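How Does a Basket Hold Together Without Glue?

412 likes · 37 comments

Hi, weavers and wonderers! Today I want to talk about baskets, which I could do until bedtime. Have you ever looked really closely at one? I mean nose-almost-touching close?

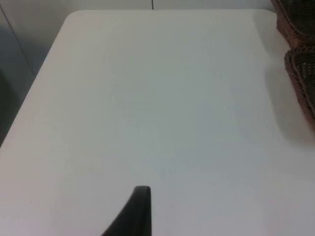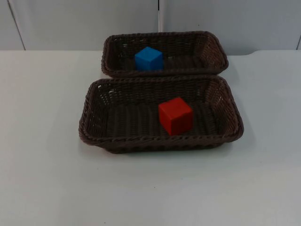
Photos: Máté Balogh / Zokalwood

Both of the dark brown baskets are woven, and weaving is a pretty clever trick. You take one strand and pass it over the next one, then under, then over, then under, all the way along. On the next row you swap, so the overs become unders. Every strand gets squeezed by its neighbors, and all that squeezing is what keeps a basket in shape (no glue needed!).

Now look at the second photo, the one with a cube in each basket. See how thick the rim is, like a twisted rope? When I made my first basket I skipped the rim because I was hungry and wanted lunch. Big mistake! The strands started popping out at the top and by dinner I had something like a bird's nest. A rim tucks the loose ends in and gives your fingers something strong to grab.

There are tiny gaps in the weave too, and light can sneak through them. Gaps are handy. They let air in, so people have kept onions and bread in baskets for a very long time. They're not so great for rice. Ask me how I know!

You may hear the word "wicker" and think it's a plant. I did! Wicker is the name for the way of weaving, and the strands might be willow, cane, rattan or even twisted paper.

Want to try it? Cut some paper into strips, lay half of them side by side, and weave the others across: over, under, over, under. My longest paper mat so far used 98 strips, and I ran out of kitchen table.

Shared 370 times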